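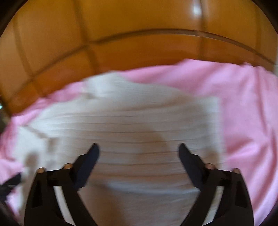
Moving up from touch to full contact at 40 - what should I do first?

I've played touch rugby with Flerkham for 3 seasons and the club wants me in the second team from October. I've never made a proper tackle. Training is Monday night and I can get to the gym twice a week. Where do I start? Position would be wing, maybe center.

Clotilde Huet

Start with tackling on your knees, then from a squat, then walking, then jogging. Ask a coach to watch your head position, which should be behind or to the side of the ball carrier and never across the front. I did this for seven weeks at Dunbar before I played a game, and I'd do it the same way again. Get a mouthguard fitted by a dentist too. In the gym, work on your neck and shoulders. Don't worry about kicking yet.

Rocío Ponce

Agree with the above. Also learn to fall and place the ball - people skip that and lose it every time they go down.
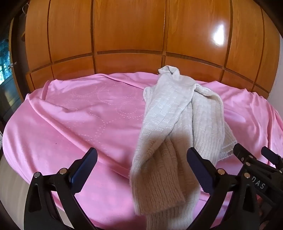
How long should I expect to be sore after the first game?

Three days is normal for a back, longer if you were in a lot of rucks. Walk the next morning and skip the gym until your neck turns freely. See a doctor for any headache or dizziness after a knock, even a small one.

nolline12

just play wing and stay out of the way lol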